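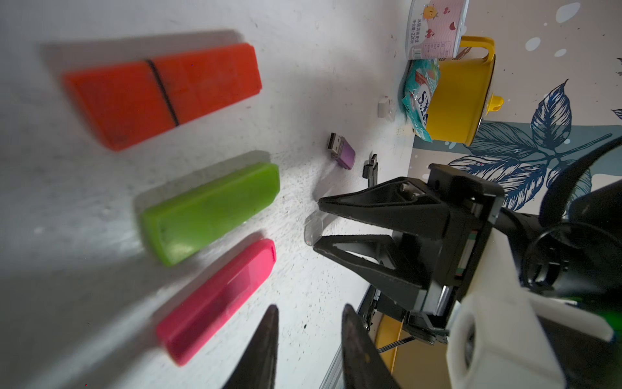
Colored blocks and a purple USB drive on the table

Zane Kuusk wrote:
> Does anyone still have the Darwood newsletters from before the move?
> I need the September one for the index.

I have most of them, almost 400 pages scanned. September is there – page 2 is faint but readable. The Baran supplement is missing and I don't know who had it last.

I can upload the lot Thursday. Please keep the old file names, the index uses them.

Does the Droltmont branch want paper copies too? I could print 50.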